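About the Gundcombe workshop

Gundcombe is a shared workshop with 15 members, one decent drill press and a long-running argument about whether a machine will ever fold a sweater properly. Barry Inskip says yes. Guadalupe Arellano says she'll believe it when she no longer has to refold the pile behind it. The rest of us mostly side with Guadalupe and keep paying our dues.

We started because Barry had bought a kit arm called the Prultico and his garage was too cold to work in. The Prultico was sold as a weekend build. It took us from November until the spring, and the instructions skipped the part where you tune the shoulder joint. If you're thinking of buying one, come and look at ours first.

Laundry is the project that stuck. We call it Komico, and the idea is simple enough: people fold real clothes on a real bed with a pair of hand-held grippers, and the recordings are used to train the arms. We don't practice on neat squares of cotton. A big knit on a made-up bed has sleeves that go where they like, and it gets pinched, pulled and folded over by someone who has to manage with two jaws in place of ten fingers.
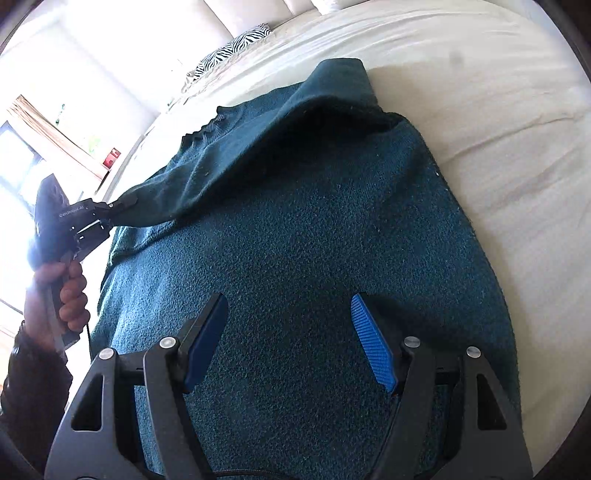
So far we have kept 106 recordings. We threw out more than that, and we'd rather say so here than have you ask. Barry thinks the number needs to be much higher. Guadalupe thinks we should first agree on what a folded sweater is, as we currently have 2 written definitions and they don't match. One has the sleeves crossed over the front, the other has them tucked behind. Both sides have stopped being polite about it.

We did try the shortcut. Polat is a folding program one of our members wrote over a winter, and it does well on dish towels. On knits it lost track of the sleeves, and then it reported success. We still run it on the towels. 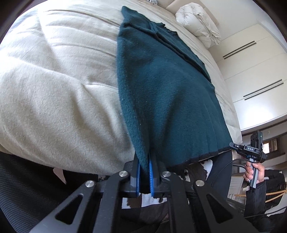

Thick, stretchy clothes are where most of our doubts sit. A T-shirt more or less stays where you put it. A heavy knit pulls long when you tug one end, and the far end may or may not come along. Home robots get sold on short clips of tidy shirts, and we would like to see the same machines handed a cardigan.

Membership is $20 a month, which covers the tools and the heating but not your materials. You don't need to know how to program. Bring patience and something difficult to fold - we have plenty of towels already.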